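**Pullora Open Day** is a yearly robot demonstration at the Essien works on the Donau, held each April. First run with 5 stands, now 2. Entry free, booking needed.

Main item is the sorting table: red, green and blue cubes, a wicker basket, an arm with a gripper.

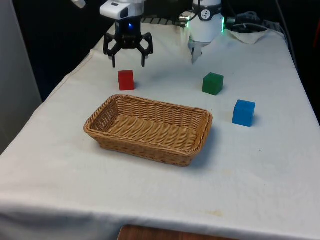 Visitors got a short talk first, then questions. Software is Pluvness, written in house. Attendence last time was 3,241, a record for the site.
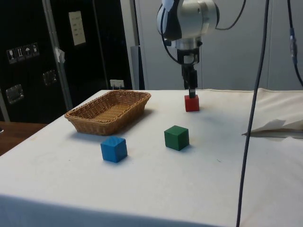 Talks repeat through the afternoon, last one at 5. Parking is limted, most come by tram. Dates for next year not yet given.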